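Thursday, June 15, 2023

The snack drawer, reconsidered

I keep reading that a tidy snack station will change how you eat. Put the fruit where you can see it, hide the crisps, and by August you'll be a different person. I have my doubts, but I did need somewhere to keep the stuff, so the grey cabinet from Feker has been given the job.

It cost 2,599 in Trernero money, which I still think is steep for a box with drawers. The top is a good size, I'll give it that. It also shows every smudge, and the shop's page was oddly quiet on that point. 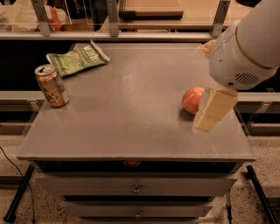
Crisps, a can and an apple on the grey top.

The theory, as set out on the Pisharody blog, is that you only leave out what you'd be happy to be caught eating. Fine, but a green bag of Kettle next to an apple isn't much of a contest in my house. I gave it six days. The fruit went down a bit faster than usual - almost two apples a day between us - and so did the crisps.

What I do like is the gap under the top, above the drawers. Napkins, bottle opener, post I don't want to open. The drawers have small round silver knobs, plain enough, though I'd have picked something easier to grab.
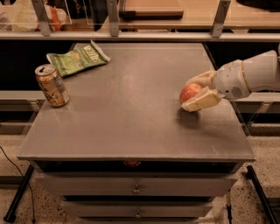

Apple just off the top, with the open gap and the drawers underneath.

Cido do a similar one with doors, and I may go and look at it before I buy a second. For now the crisps are moving to the bottom drawer.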